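Chapter 3
Moving Goods Short Distances: The Belt Conveyor

Most of the work done in a packing room is carrying. A box is filled in one place, sealed in another and stacked in a third, and someone or something has to get it from each place to the next. This chapter deals with the simplest machine for that job, the flat belt conveyor. Chapter 4 takes up rollers and chutes.

3.1 The parts of a belt conveyor

A flat belt conveyor has few parts. The belt is a closed loop of fabric, rubber or plastic. It passes over a roller at each end. One roller is turned by a motor and is called the drive roller. The other turns freely and is called the tail roller. Between them the belt usually slides over a flat plate, the bed, which keeps it from sagging under a load.

Side rails hold everything together. They fix the distance between the rollers, and they give the builder a place to bolt on legs, guides and sensors. On small conveyors the rails are often aluminum, which is light and easy to drill. Brackets at the ends carry the rollers. One pair of brackets is normally slotted so the roller can be moved a little to tighten the belt — a job covered in Section 3.4.

3.2 Size and load

Conveyors are made in every size. The packing hall at Skenach, which we return to in the case study, runs a belt 400 feet long from the filling room to the loading dock. A bench conveyor may be short enough to lift with two hands. The same questions apply to both. How heavy is each item? How far apart are the items placed? How fast must they arrive?

Light, soft goods bring a problem of their own. A sponge or a stuffed toy weighs very little, but it has no flat base, and it can roll or catch on a rail at the point where it leaves the belt. Hard boxes of the same weight seldom give this trouble. The Plutau exercises at the end of the chapter use both kinds.

Before reading on, look at the bench conveyor in Figures 3.1 and 3.2 and find the belt, the front side rail and the bracket at the left end. The bed is hidden under the belt.

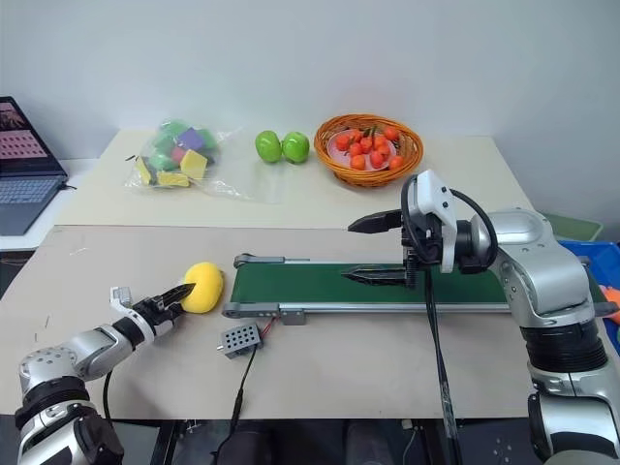
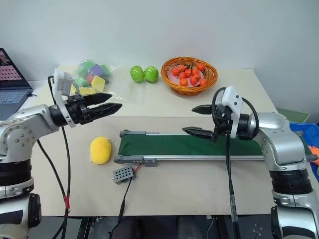
Figures 3.1 and 3.2. A small bench conveyor with a green belt. A yellow, rounded object lies to the left of the conveyor.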